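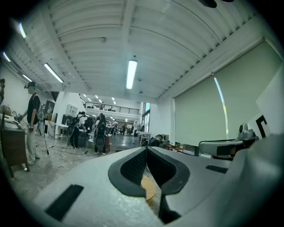
We're looking for a software person to join us at Ikar. I lead the tooling side here (for now "lead" mostly means I get the bug reports first), and I wrote this ad myself, so forgive the rambling.

The job is working on Carrier, our in-house pipeline for hand-held gripper recordings. It takes what comes off the grippers, lines up the streams in time, works out where each hand was, and turns it all into something the policy folks can train on. When it works, it's lovely. When a marker card drops out of view mid-grasp, you get a trajectory that jumps across the room, and I'd love for you to be the one who fixes that with me!

You'd spend your first weeks on pose tracking and sync, then move over to Trisitz, our replay and labeling tool. Trisitz is written in a mix of Python and C++ and has a planner preview bolted on the side that really deserves a rewrite. We have 71 open tickets between the 2 projects, and I'd say the fun ones are still there.

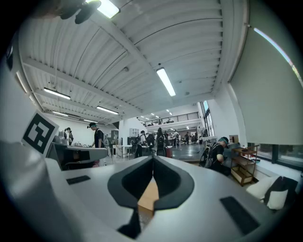

On the floor, seen from the right-hand gripper.

What I'm hoping for:

Solid Python, and enough C++ that you can read a stack trace without sighing.
Some time spent with camera calibration, SLAM or state estimation – school projects count.
Patience with messy logs, plus the habit of writing a test before closing a ticket.
You're fine leaving your desk. We record in the same big room most days and the best bug reports come from wearing the backpack yourself.

Nice to have: ROS, any kind of motion planning, strong feelings about file formats.

The contract is for up to 2 years, full time, on site at Festbridge, with a start in April. Working from home is fine when your tickets allow it.

To apply, send a resume and a short note about a piece of code you're proud of (or one you'd like to take back) through the jobs form on the Ikar site. No cover letter needed. I read every application myself, and the first chat is with me, no whiteboard.

Posted 2018-10-30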